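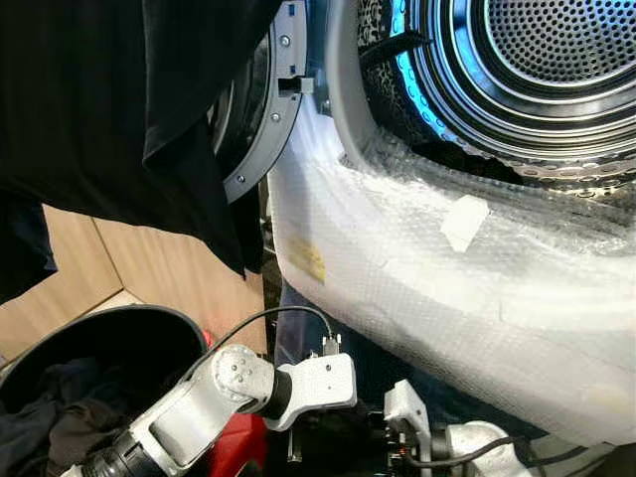 Kemwood students teach a robot to do the wash

The robotics club at Kemwood has spent most of this school year on a chore that a good many of its members admit they avoid at home. The club wants its two-armed robot, named Giáp by a vote of the members, to unload a dryer and put the clothes in a basket, and after a long fall of wiring and rewiring, the students have reached the part they were looking forward to, which is letting it practice with real shirts and socks.

The project began when Loan Kiều, a junior, was looking for something the club could enter in the household tasks division of the Bridura student challenge in January. Other teams in the region have gone for setting tables and sorting blocks, and Loan remembers that the first club meeting on the subject went on well past supper, with pizza boxes on every bench and a list on the whiteboard that got sillier as the evening wore on. Laundry was near the top of the list and it stayed there.

"A block is always the same block," Loan said. "A T-shirt is a different shape every single time you let go of it, and we thought that sounded like fun. It was fun for a week, and then it was very hard, and now it's fun again."

Club adviser Chibuzor Ogundipe, who teaches physics and has run the club for 8 years, said he tried gently to steer them toward something easier and is glad they didn't listen. He has watched students who had never held a soldering iron before September take apart a wrist joint, find the bad connector and put the whole thing back together before the late bus. He has also learned a great deal more about fabric than he ever expected to, and he will happily tell you about it if you stop by the workshop after school (bring a chair).

Dark clothes have turned out to be the hardest part of the job. When a navy sock is lying on top of a black sweatshirt, the camera has trouble telling where one stops and the next begins, and the students decided early on to work with dark loads on purpose. Mehrangiz Azimi, a senior who handles most of the software, figured that if Giáp could manage those, the whites and the bright colors would come along without much trouble. Her own gym clothes have been through the dryer so many times this winter, she said, that they no longer fit her.

The robot learns by copying. A student guides the arms through the whole job, reaching into the drum, taking hold of something, lifting it out over the rim and letting it go above the basket, and the computer saves the movements along with what the camera saw. The club has now saved 1,719 of these practice runs, of which 871 were done since the winter break. Vy Chu, a sophomore, keeps the log in a green notebook as well as on the computer, and she writes a few words next to each run that went wrong. "Grabbed own cable" shows up more than once. So does "sleeve," all by itself, underlined.

There was some carpentry and a good deal of wrapping and taping involved, too. The club built its practice corner from cabinet panels that a member's uncle had left over from a kitchen job, and everyone took a turn cutting bubble wrap for the front of the dryer, where the arms are most likely to knock into things. The gripper mounts are on their third version, drawn by Vy and printed over a long weekend, and the club's spares live in a shoebox marked with Giáp's name and a small heart.

Money for the motors and the computer came from two pancake breakfasts and a grant from Gikitz, a parts supplier across town. Anikó Veres, who looks after school programs for the company, came by for a visit last month and stayed until the building closed. She had planned to watch one run and take a few notes, but she ended up taking a turn at guiding the arms herself. She got a towel out on her second try, to a big cheer, and asked if she could come back.

At the challenge, each team in the division gets 3 attempts at its task, with a panel of judges scoring how much gets done and how carefully. The students expect Giáp to be slow. A full load still takes it longer than it takes most people to fold one, and small socks at the back of the drum are a worry, as they tend to settle where the arm has to stretch. Mehrangiz is working on a way for the robot to take a second look inside before it decides that it's finished.

Families and neighbors are welcome at the club's open workshop, which starts at 6:30 p.m. in the room behind the gym. Students will run the robot, answer questions and let younger visitors try the guiding handles with some help. Cookies will be served, and the club would be very grateful for donations of clean, dark clothing in any size, especially long sleeves.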